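Bench tech / counter help – two-way radio shop, Multinstead

Kornbridge Radio is hiring. One full-time, one part-time, start as soon as you can. We sell, rent, program and fix two-way radios for school districts, towing outfits, warehouses, a couple of ski hills and anyone else who walks in. Shop is in Multinstead, second counter in Premville open mornings only.

Busy season starts in February and we are already behind. So this is short.

What the full-time job is

Mostly the bench. Radios come in dead, half dead, or "it just crackles". You open them up, find out why, fix or quote. Battery contacts, volume knobs, cracked housings, speaker swaps, antennas. Then programming – cloning a fleet of 80 handhelds for a school district before the buses roll, labeling every one, logging serial numbers. Boring some days. Needs to be right every time.

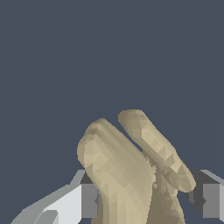
You need to know which end of a soldering iron is hot. Past radio work is great, but phone repair, car audio, ham license, military comms all count too. Small parts all day, so steady hands and decent eyes (glasses fine, half of us wear them). We'll teach you our software and our numbering system, nobody is born knowing it. We also do custom belt clips and brackets, and if you can clean up a blocky 3D model, the kind with flat facets all over it like the beige hand on this page, tell us. Not required. Would get you moved up the pile though.

What the part-time job is

Counter and phones in Premville, 7 am to noon. Rental check-out and check-in, charging, wiping down, counting earpieces. Customers who lost a radio and want to know what they owe. Patience a must. Some lifting, a repeater in its case is heavier then it looks.

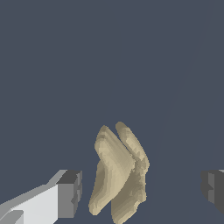

Tan part between two gripper fingers, computer rendering.

Rental side

We keep almost 1000 radios in the rental pool. They go out in foam cases with chargers and spares, they come back in grocery bags. Both jobs pitch in on rental returns, specially after the Bang weekend (the big outdoor music thing by the river, we do all their comms). That one is all hands, long days, overtime paid. Food tent is good.

Job order 459 if you are coming through the state job board. Put that number on everything.
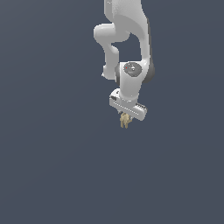
White robotic arm, computer rendering.

Pay and the rest

Full-time is hourly, paid every two weeks, depends on what you can do at the bench – we'll give you a number on the first call, no games. Health and dental after the first full month. Paid holidays. Tool allowance once a year. Part-time gets sick hours and the same staff discount.

Must have a valid driver's license. Site visits to towers and rooftops come up for the full-time job. You will not be climbing, we have a crew for that, but you'll be hauling gear to the bottom of the tower and sitting in the truck with a laptop. Truck is provided. Heater works.

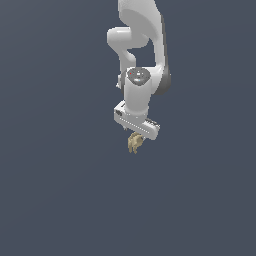

We also run a drug screen and a basic background check, the school contracts call for it. Takes a few days. Don't quit your current job untill you hear from us that it cleared.

How to apply

Come by the Multinstead shop, 84 Depot Road, any time after 9 am with a resume or just a list of where you've worked. Or drop it in the mail slot. Short bench test for the full-time job – one radio, one fault, our tools. Takes under an hour and we pay you for it.

No recruiters please. Both jobs open until filled.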